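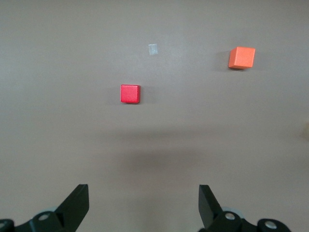
*Last edited in February, 4:10 p.m. by Tiziana Mazza*

# Durnodia block tables: progress report to the Morelli Fund

Since our last report the block tables have gone from a sketch and a box of samples to something people sit down at and don't want to leave. We're thrilled with how this stretch went, and there's a lot to tell you.

## The colors

The red is settled! It's a bright, strong red, and it was the first color everyone on the Unell side agreed on. Orange took longer. Our early orange sat so close to the red that younger children kept putting the two in the same pile, so we moved it (a touch of coral, flat finish, no shine) and the mix-ups dropped off right away. Side by side on the gray top, the red and orange cubes now read as two different things even from a low chair.

We're still arguing about yellow. The current batch looks great in daylight and washed out under the ceiling lights at Zidbridge, so it goes back for one more try.

## The table tops

You asked why we dropped the white tops we'd shown in the proposal. Glare, mostly, and every pencil mark showed. The warm gray is plain and matte, with no pattern to compete with the cubes, and it still lets you see a shadow. That last part has been a lovely surprise. Children slide a cube along and watch its shadow come with it, then turn the cube on its corner to see what happens. We had planned a sorting activity and got a shadow activity along with it, and I've added a page on it to the activity book.

## Where the tables are now

- Zidbridge branch library: tables in daily use, with nearly 700 visits to the block corner so far
- Unell Street School: 18 children in the pilot class, two sessions a week
- Unell community room: table delivered, waiting on chairs of the right height

We've finished 418 cubes toward the full order of 3,000. That's behind where I wanted to be. The orange repaint cost us most of a month, and I held back the rest of the order until we were happy with it. The red cubes are running well and the new orange should catch up quickly.

## Spending

We're inside the budget for materials. Painting will go over a little on account of the second orange, and I'd like to cover that from the money set aside for printed table mats, which we no longer need with the gray tops. Could you let me know if that move is all right with you? I can send the receipts whenever you like.

## Next

1. Approve a yellow.
2. Restart the main cube order.
3. Print the activity book with the shadow page in it.
4. Get those chairs to the community room.

You're very welcome to come and try a table at Zidbridge. Mornings are the liveliest!

Tiziana Mazza
Durnodia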